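4. The shared wall
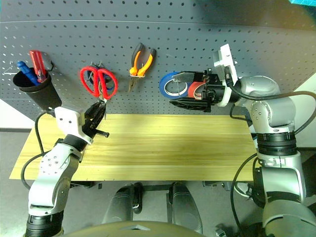 Figure 3. Part of the shared tool wall: cup with two screwdrivers, red-handled scissors, pliers, blue and red tape.

4.1 What hangs, and what is said about it

The pegboard is the most talked-about object in the workshop and the least often looked at. Members of the Gernent workshop mentioned it in nearly every interview, usually in order to complain about somebody else's use of it, and then, when asked to say what hung where, got it wrong. We take this gap as our subject in the present section. The wall in Figure 3 is grey, perforated in even rows, and stands behind a light wooden tabletop. In principle any item can go anywhere on it. In practice, as Ghauri's field notes put it after the first week, "everything may be moved and woe to whoever moves it".

We distinguish three ways of keeping a tool on the wall. The first is hanging proper, where the tool has a hook and the hook has, by long custom, the tool. The scissors and the pliers are kept like this. Both hang with the working end downwards and the grips uppermost, and members were firm that this was the only decent way to hang them. One explained that it was safer. Another explained that it was quicker. A third said that her father had done it so, and seemed to feel that this closed the matter.

The second is pooling. The black cup fixed to the board takes screwdrivers, and it takes them without asking which. The blue handle and the red handle share it on equal terms. Pooling is tolerated for screwdrivers and for pencils, but a proposal to pool the pliers in a second cup was met with a silence that Ghumman recorded as lasting long enough for the kettle to boil. The cup sits at a slight tilt. We heard two accounts of this tilt, one holding that it is deliberate and helps the hand find the handles, the other that the cup was put up on a Monday. We have not been able to decide between them.

The third is what members call parking, and it applies above all to tape. Tape has no handle and so no right way up, and it wears away with use, so that the roll returned is never quite the roll that was borrowed. It was the item most often reported missing and most often found on the windowsill. Members thought of blue tape and red tape as separate tools with separate purposes (blue for "not finished", red for "not yours") although nothing is written down to that effect, and newcomers used whichever came off the roll more willingly.

4.2 The empty hook

At the far left of the board is a thin white wire hook with nothing on it. It is easy to take such a hook for spare room. Our interviews suggest that it is occupied, only by something absent. Of the members who had an opinion, most assigned it to a tape measure, a minority to a small brush, and one to a spirit level that the others maintained had never existed. All agreed that it would be wrong to hang anything else there. During our visits we saw a member carry a pair of snips the whole length of the bench, pause in front of the hook, and carry them back again.

This is consistent with our earlier account of the shelf of tins (Section 3), where a gap was defended more warmly than any of the tins. A place, once given, appears to outlive the thing it was given to.

4.3 Outlines

Many shared workshops draw the outline of each tool on the wall behind it. Sethi Yard, our comparison site, does so in black marker and is rather proud of the result. The Gernent members had discussed outlines at a meeting in July and rejected them, on the grounds that a drawn shape "makes you feel watched by a spanner". We note that the Sethi outlines had drifted. The saw hung neatly inside the outline of a larger saw, and the mallet was kept in a drawer - its outline remained on the wall and was dusted.

What outlines would have settled at Gernent is in any case doubtful. Disputes over the wall were seldom disputes over position. They concerned order (should cutting tools hang together?), reach (whose reach?) and, on 8 occasions in our notes, whether a tool lying on the bench directly beneath its own hook counts as having been put away. Members who had left it there held that it did.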